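The Slow Business of Eating Well in Starkodbridge

Jul 6, 2023

There is a hill at the top end of Starkodbridge that I have been walking up since February, and for the first few weeks I walked up it only to get to the bakery. I mention this because most articles about getting healthier begin with somebody leaping out of bed at dawn, and I would hate to start on the wrong foot. I began with a cheese twist. I still have the cheese twist now and then, and I am told by the scales and by my knees that things are going in the right direction all the same.

What set me off was a letter from the surgery, one of those friendly ones that invites you in for a check because you have reached a certain age. My blood pressure came out at 168 on the top number, and the nurse, who was very kind about it, took it again and then asked me what I ate on an ordinary day. I opened my mouth to tell her and found I had no real idea. I knew what I cooked when people came round. I knew what I ordered at Clullico, the little place by the bridge with the steamed-up windows (the mushroom dumplings, always, and then somebody else's chips). But an ordinary day? Toast, I said. And then, I suppose, some more toast.

So she sent me home to write it all down for a month, and I bought a notebook, and that was the start of it.

The notebook

If you have never kept a food diary I can recommend it, though perhaps only the once. Mine showed very quickly that I ate well at the two ends of the week and dreadfully in the middle, and that the trouble nearly always came at the same point, somewhere between getting in from work and deciding what to have for supper. I would stand at the counter with my coat on and eat crackers out of the packet. By the time anything was cooked I wasn't hungry for it, and by ten o'clock I was hungry again, and so it went on.

The other thing it showed was salt. I don't add much at the table and had always been a little proud of that. But there it was in the bread, the soup, the crackers, the jar of sauce, the nice ham. I started turning packets over in the shop and reading the small print with my glasses pushed up on my forehead, and I must have looked like someone checking the terms of a mortgage.

Finding the shop

Starkodbridge has a big supermarket out by the ring road and I have nothing against it, but it is a place where I go in for carrots and come out with a folding chair. What helped me far more was Mujić, the grocer's on the corner below the church, which I had driven past for years and thought of as somewhere you went for olives.

They do have olives. They also have crates of whatever is cheap and good that week, put out under the awning in the morning, and if you go in late in the afternoon the soft tomatoes and the bendy leeks are sold off by the bag. A bag like that makes a pan of soup big enough to last me until Thursday's choir, if I am careful with it. They sell dried beans by the scoop too, and red lentils, and a smoked paprika that makes lentils taste as though you had gone to a great deal more bother than you had.

I had thought that eating better would cost more. Some of it does - nuts are a shocking price, and I treat fish as an occasion. But I was spending a good deal on sauces and ready suppers and things to nibble, and once those had mostly gone the weekly bill came out slightly lower than before. I wouldn't promise that to anybody else, as it depends so much on where you live and who you are feeding, and whether there is a teenager in the house.

A class on Hakby Lane

In the spring I signed up for a cookery course at the Hakby hall, in a room that smells of floor polish whatever is in the oven. I nearly didn't go. I have been feeding myself for a long time and felt I ought to know how to chop an onion, and I did know, but I had been doing it slowly and with a knife that wouldn't have troubled a banana.

The course was made up of plain things: a bean stew, a tray of roast roots, porridge that wasn't glue, a dressing you could shake up in a jar. We ate everything at the end, sitting round with our plates on our laps and talking, and I came to think the sitting down was half the good of it. I had got out of the way of sitting down. These days I lay a place for myself even if it is only soup, with a proper spoon, and the radio off for at least the first bowl.

The cup before supper

Of all the changes I made, the one that has stuck best is also the smallest. When I get in, I take my coat off, put the kettle on and have something hot to drink before I am allowed to open a cupboard. Mint, usually, or weak tea, or hot water with a slice of ginger in it when I have a cold coming. It takes the edge off, and it gives me ten minutes in a chair to think about what there is to cook.

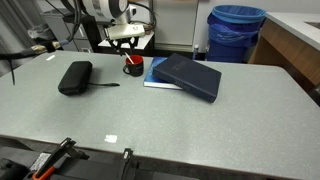 A black mug earns its place in the evening routine.

I have since tried the same trick at work in the middle of the afternoon, with less success, as the kettle there is next to the biscuit tin.

Walking it off, and not minding the rain

Then there is the hill. I do 30 minutes most days, up past the allotments and back along the river, and I don't time it any more closely than that. In the beginning I stopped twice on the way up and pretended to look at the view. Now I stop once, and I do look at it. I have come to know which gardens have the good roses and which dog is going to bark.

I am not a person who enjoys exercise for its own sake, and I have given up expecting to become one. What I enjoy is having been out. I sleep better for it, and I am less inclined to sit up late with the crackers, and if it rains I have a hat.

I went back to the nurse at the start of the summer with my notebook under my arm, rather hoping for a gold star. The top number was 145, which she said was better and still wanted watching, and she would like to see me again in the autumn. She asked whether I was finding it all a strain. I said I missed the ham. She said a little ham would be all right once in a while, so I walked down to Mujić by the long way round, and bought two slices, and some leeks to go with them.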